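Boards > Automation > Standards and Good Practice > Sim results as acceptance evidence

mular_dan
Our integrator wants us to sign off on a pick-and-place cell using simulation runs in place of most of the on-site trials. The number they keep quoting is 3,612 simulated picks. On-site they are offering 475. Gala is the planner, Fararico is the cell builder, and each one says the other wrote the test plan. Is there any accepted practice for this, or are we all making it up?

torquewrench8
You're all making it up. I have sat through this pitch from three vendors and the sim number is always big because it costs them nothing to make it bigger. Ask how many of those runs used a different layout. If they moved an apple half an inch and called it a new trial, you have one trial.

cheema_line2
Bit harsh. We accept sim evidence at our plant and we haven't regretted it. The rule is that it covers reach, collisions and cycle time, and it never covers grip. Grip gets tested on the real gripper with the real product.

mular_dan
That split makes sense to me. Posting the sort of setup they're running so people can see what we're being asked to trust.

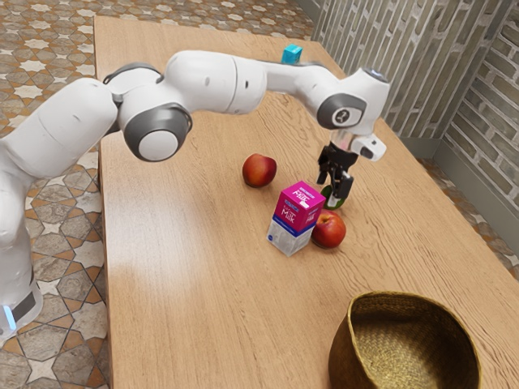
My trouble with the test plan is that it has one pass mark for every item. "Object secured" is the whole definition. There's no line for bruising, none for a crushed package, and none for knocking over whatever is next door. With a milk carton standing right up against an apple, and the gripper working that close to both, I'd want disturbing a neighbor written in as a failure all by itself. I asked for that on Tuesday and was told it would "complicate the scoring."

torquewrench8
Of course it would. It would lower the score.

Also, what is the friction on that carton? A cold carton with condensation on it is a different object from a dry one. If they can't show you where the number came from, somebody typed it in.

pallet_mom
Going to disagree with the pile-on. Real trials get gamed too. I've watched a tech reset the items by hand to the same spot every time, for a whole shift, and everybody signed. At least a sim run can be replayed with the seed and the settings. Get those in writing and you have a better record than most factory tests I've been handed.

cheema_line2
^ Agree, if you get the files. A summary slide is worth nothing. Our wording, feel free to steal it:

- Builder hands over scene files, settings and random seeds for every run counted.
- Any run thrown out is listed with the reason.
- Failures are defined before the first run, and changing a definition restarts the count.
- Sim results never stand in for a safety check.

torquewrench8
The second one is the only one I care about and it's the one they will fight you on. "Invalid run" is where all the drops go to hide.

mular_dan
They already told me 8 runs were excluded for "physics instability." No list.

pallet_mom
8 out of that many doesn't bother me. No list does.

torquewrench8
It should bother you. Could be the solver blowing up, could be the gripper jamming a finger into something. You don't know which until you look.

mular_dan
I'm sending Cheema's four lines over with the neighbor rule added as a fifth, and holding the signature until they answer. If Gala and Fararico both say no I'll post what they come back with.

cheema_line2
Put a date on it or you'll still be waiting in November.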